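The Prondholm workshop began its comparison of low-cost grippers in August, after the two designs then in use proved difficult to maintain. The program is directed by the Skako group, which supplies small arms to technical schools and wished to settle on a single hand for all of them.

Two candidates were chosen. The Drerkness gripper closes on a pair of slim fingers and weighs 350 grams. The Rathore model is heavier and stronger, and its controller takes longer to set up. Each was given the same work over 14 sessions, with eight kinds of object and over 2 hours of practice before scores were kept.

Loose blocks were the hardest test. A cube that leans on its neighbor offers few good faces to hold, and a finger that enters at a poor angle will push the pile before it grips anything. Operators working from the wrist camera were asked to record every such contact.
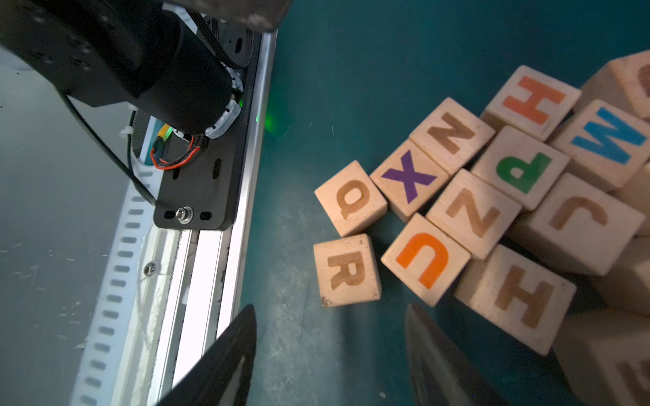
*Black gripper fingers beside a pile of wooden alphabet blocks, seen from the wrist camera.*

The group expects to choose one design before the next order of arms is placed.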